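Search this site Search Go

The Best Seat in the House Is in the County Clerk's Basement

Friday, February 13, 2026

If you want to fall back in love with local government, go watch a ballot machine get tested. I mean it! Most counties hold a public test before every election, most of them post the notice on a bulletin board by the elevator, and most of the folding chairs stay empty. I went to the one in Plulport last July, ahead of a special election for a vacant county seat, and I have been telling people about it ever since.

The setup is simple. The clerk's staff marks a stack of test ballots by hand, and they already know what the totals should be. Then they feed the stack through a scanner, print the tape, and compare. Plulport's test deck had 90 ballots in it, including blanks, ballots with too many ovals filled in, and a few marked so faintly I would have missed them myself. The clerk read each total out loud while a deputy checked it against the sheet. It took all morning and I loved every minute.

The best part came when one tape didn't match. It was off by a single vote in the drain commissioner race, and the whole room leaned in. They pulled the stack, went through it again – slowly, out loud – and found that two ballots had stuck together at the corner. They fanned the deck, zeroed the scanner, and started over. Second time through, every number landed.
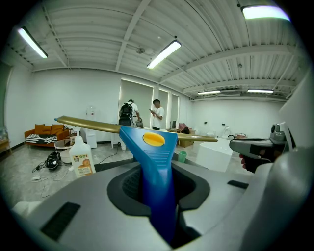 That patience is what I'd like more people to see. We argue a lot about elections in this state, mostly from our couches, and very little of the arguing touches the part where a person with reading glasses holds a ballot up to the light. The Plulport clerk's office runs on four full-time employees. They also handle marriage licenses, deeds, and dog tags, and on test day all of that keeps going at the front counter upstairs.

Nkuna Township, next door, has gone a step further and lets residents mark some of the test ballots themselves. I drove over for theirs too. There were 17 of us, including a high school civics class that took great pleasure in trying to confuse the scanner (stray marks, check marks, one very nice drawing of a trout). The write-in line got a workout. The machine kicked back what it was supposed to kick back, and the kids cheered like it was a ball game.

None of this settles every question a voter might have. A test before the election is only one check, and the audits afterward deserve just as much company. But it's free and open to everybody, and the staff are delighted to be asked things. Bring a sweater – the Plulport basement is cold even in summer.

Your clerk has to give notice of the date, so call and ask when the next one is. Go early and sit up front.

Comments (3)

Nindum Reader
I went to ours years ago and there were 20 chairs and me. Glad somebody wrote about it.

lakeroad_pat
Does the trout count as an overvote?

Cindico Mom
Sending this to my son's civics teacher right now. Do they let you ask questions during the test or only after?

Contact us | Copyright 2026 | Back to top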